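Session 4: when the log says fine and the robot isn't

Notes to go with the talk, bring them to the practical. Reading is the Skunder chapter on stopping faults, first half only, skip the maths.

Case for today: the Drovitz cell in June. Job was simple. Robot lifts molded covers out of a bin, puts them on a shelf, goes back. Ran 1,580 cycles clean, then at cycle 52 of the next batch the right arm carried on moving after the hand had reported contact. No one hurt. One cracked cover and a bent finger link.

What the log said: contact, grip ok, lift ok. All green. So first lesson, the log records what the controller beleives. Write that down. 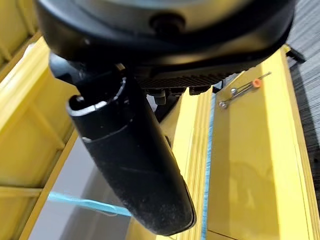 Contact faults come in two sorts, missed and late. Missed = sensor never fires. Late = it fires, but the arm has already been told to go further. Drovitz was late. Watch the finger in the practical, the long black one with the rounded tip. That tip is where you look for first touch, and you want to know what is behind it too: here a yellow board with blue tape down its edge, hard and upright, no give at all. A late stop against a board like that bends something. A late stop against a soft bag does nothing and you never find out, so the fault sits there for months.

Causes, in the order Nahom Kassa found them:
- message queue backing up when the wrist camera was streaming
- stop threshold raised by hand after false alarms, never put back
- cable loop on the forearm catching at full reach (not the cause in the end, but fix it anyway)

The second one is the one to argue about. Somebody turned it up to get through a shift. Reasonable at the time. No note left. Adanech Alemayehu's review calls it a handover fault and I agree with her, though Endale's people still have it down as software. Read both, they're 2 pages each.

Why did nobody hit the stop? Operator was watching the screen. By the time the arm looked wrong it was over.
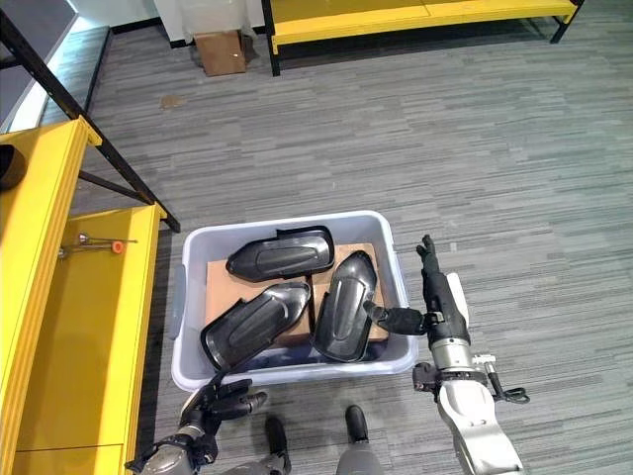

Changes made afterwards. Threshold now locked, change needs a second person and a line in the book. Camera stream drops frames before it delays a stop message. Slow speed for any move that starts with the hand inside the bin walls. That last one costs time, Tokatbridge complained, it stayed.

Still open: what should the hand do when contact is reported but the part is lying over another part? Pulling one drags the next. The old routine assumed one part, flat, nothing on top. Bad assumption for curved covers, they ride up on eachother.

Before the practical
- know where the stop is and who is holding it
- keep hands out of the bin while drives are on, even if the arm looks parked
- check threshold value against the sheet, initial it
- cables clear at full reach, both arms

For next time: half a page on the threshold question. Would you have raised it? What would you have written in the book? Don't just say "follow procedure", there wasn't one.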